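I have been given custody of the office break room. There was no ceremony. A sheet of paper appeared on the door saying KITCHEN REP with an arrow pointing at my desk, and here we are. A thread, for anyone who has ever shared a fridge with adults.

Some background. We moved to the Rotville building in September. The old place had a proper kitchen with a window and a draining board. The new one has a white desk and a tall fridge next to it, and the plan on the wall calls this a "refreshment zone".

The desk is a Lileck, bought for typing at. It has never been typed at. It has been a bread board, an ironing board and, for one long week, the place where somebody grew cress.

The bottom compartment of the fridge is where bottles go to lie down. I don't know why we all put them in flat. There is a perfectly good upright spot in the door at home and I use it like a civilised person, then I come to work and roll my drink in sideways like I'm loading a torpedo.

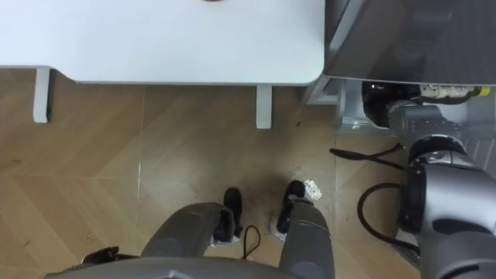 mahasneh_fan_club: flat is fine if the cap's done up properly, mine leaked because I'm an idiot, the fridge is innocent. Stand them up in a bottom drawer and you can't shut it

Fair point, and one I've now taken to heart after measuring. The gap in ours is too short for a standing bottle by the width of a thumb. So lying down it is. I withdraw the torpedo remark.

Next, the floor. Herringbone. Looks lovely, hides crumbs in 2000 separate places. I swept it on my first day in office (my term of office, I mean) and got a small heap that included a paper clip, some rice and what I have chosen to believe was a raisin.

The desk was worse. White furniture in a place where people eat curry is an act of optimism. I've had most of it off with washing-up liquid, but there's a scuffed bit near the middle that has survived everything, including a paste I found on a website that also sold me socks.

I did have the desk turned round, so the curved cutout is at the front where you'd expect your stomach to go. Nobody's stomach has ever gone there.
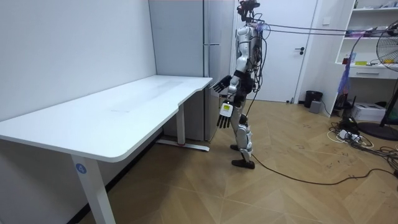

Refreshment zone, Rotville. Desk leg with its blue number 4 sticker, meaning known only to the removal firm.

About that sticker. I've asked if I can peel it off. I've been told it's "on the inventory". There must be a 1, a 2 and a 3 living somewhere in this building and I hope they are happy.

On to defrosting. The fridge is a Nuko and it came with the building. The leaflet says to defrost when the ice is 5 mm thick. It doesn't say what you should do if you inherit it at the glacier stage. I used bowls of hot water, two tea towels and language.

It took an entire afternoon - I was also on a call for most of it, on mute, kneeling. If you were on that call and wondered about the dripping, now you know.

Wiping the ribs on the inside of the lower door is a job for a person with very thin fingers. Old toothbrush, bicarb, patience. I had the toothbrush.
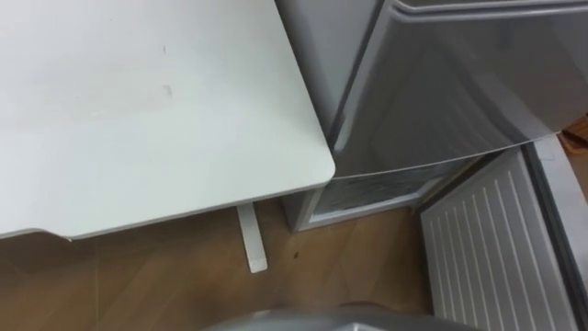
Lower door open, desk cleared. The two grey smudges are staying, we've come to terms.

Rules, then. I wrote a full page of them and cut it down, as last year's full page was used to wrap a sandwich.

Put your name on it. If it had a name on it and the name has worn off, it's mine now.

Bottles in the bottom, food in the top. Milk is food. I will not be taking questions on milk.

Whoever finishes the tea buys the tea. A bottle of it is 70p from the machine downstairs,

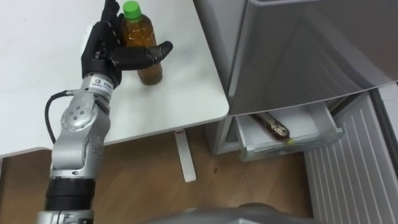
or more from the shop on the corner, where they at least say hello. I don't mind which. I mind coming in at four o'clock with a dry throat and finding a cap and an apology.

Tea with the green lid, by the way, is the communal sort. Any other lid, leave it alone.

I've been asked if there'll be a kettle. I've put in for one. The form wanted a "business case", so I wrote "tea" and it has gone up to the next floor for approval.

Anyway, desk's wiped, fridge is humming, and the cress is not coming back. Somebody has already left a spoon in the sink. We don't have a sink. It's in a plant pot.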